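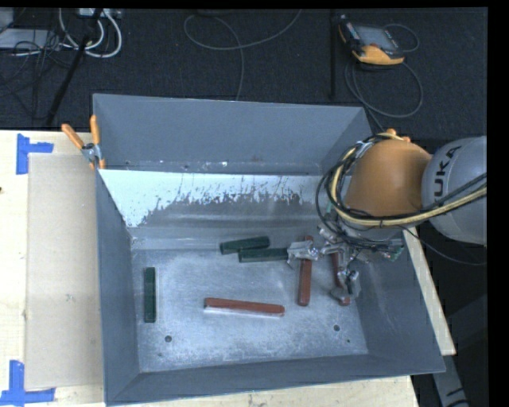 Opinion / Shop Floor Standards

Search this site... Go

4 min read

Write the bin down!

I love bin picking. I have loved it since the first time I watched an arm reach into a heap of parts and come out holding one, and I still stop and watch every time I visit a shop that has it running. So take what follows as a fan's complaint. We are terrible at writing down the bin.

Ask a team for their test report and you get the arm, the gripper, the software version, the lighting, the success rate. Ask about the bin and you get "metal bin, standard." Standard to whom? A steep flared wall and a straight wall are two different jobs. A block lying flat against the side of a bin is a different pick from the same block out in the middle with room on both sides, and a scuffed floor throws light back in ways a freshly painted one never will.

My proposal is small and I think any lab could adopt it by June. One page, filled in before the first pick of the day:

Inside dimensions, wall angles, and surface finish, including where the coating has worn off.
How the bin is held down, and where on the table it sits. Tape the corners of anything that gets moved!
Part count, part colors, and how the parts got in there (poured, placed, shaken).
What counts as a failed pick, decided ahead of time.

That last line is the one people fight me on. At Paradine, where I spent a happy couple of years, we ran a series of 2000 picks and then argued for almost 70 hours over whether a block that was lifted and dropped back in should count as a try. We had great data and no rule. Sérgio Rebelo finally wrote one on the back of a packing slip, and a version of it is still in my own test sheet: if the part leaves the floor, the attempt counts.

Clamps deserve a paragraph too. A bin that creeps a little every time a finger brushes the wall will ruin an afternoon of results, and it does it so slowly that you blame the camera calibration first. A cheap spring clamp is a fine thing. Write down where you put it - the arm has to know about it as well, and so does whoever sets up the cell tomorrow.

I hear the objection that all this paperwork slows down the fun part. It took me 34 seconds to fill in the page this morning, coffee in the other hand. Try it for a month, then send me your page and tell me what I left off.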